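4.2 Household objects and their placement

Small storage tasks are common in the home and get little attention in work on domestic order. Most studies of tidying look at whole rooms or closets, where the number of items is high and the choices are hard to separate. We worked at the scale of a single tabletop, where a few containers and the items near them make up the whole problem. The term "resting place" is used as in the Setance survey, for the spot to which an item is returned when no one is using it.

Figure 3 gives one arrangement of the objects. Containers were kept toward the rear of the table – the row layout described in Section 4.1 – and the wooden box and the white board were placed on the same surface.

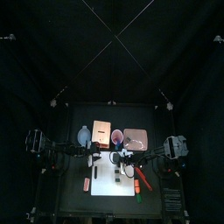 Figure 3. Household objects on the black tabletop, with four containers in a row at the rear.

One respondent to the Grendov questionnaire objected that a row at the back suits only people who put things away as they go, and that in her own kitchen anything behind a box was soon forgotten. Similar remarks came up in roughly 40 of the written answers, mostly from homes with shallow counters. We therefore treat the rear row as a starting layout and make no claim that it is the best one. Layouts with containers along the side are taken up in Section 5.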